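Two arms, one bench and a careful budget

Albane Lebrun wanted robots at Dellinwood for years before she could cost them. The garment finishing shop now has a two-armed cell, and she's thrilled – it cost less than the van!
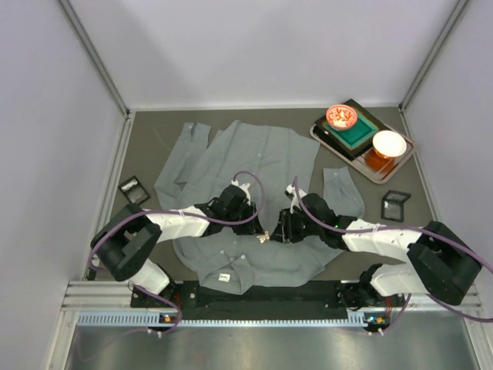
Start with the bench

Her partner Timothée Arnaud priced the rails, walls and cabling first. Spare fingers came next: they scuff, so he budgets for 6 pairs a year.
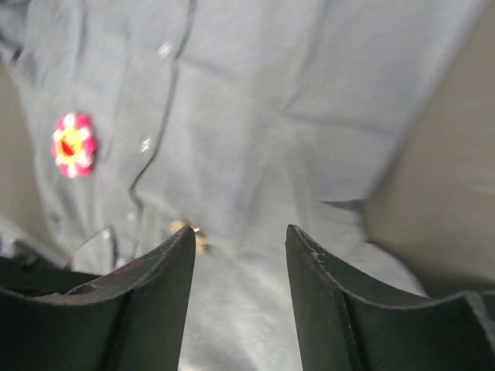 Pay for the close view

Wrist cameras were the extra they nearly skipped. Small trims are fiddly work, and Albane would now buy the cameras before anything else. 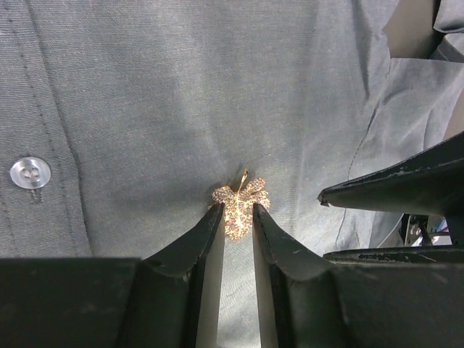
What's next

A second cell, with quotes due in February from Trenach and Lacroix. Timothée has set aside 300 hours for training – and he can't wait.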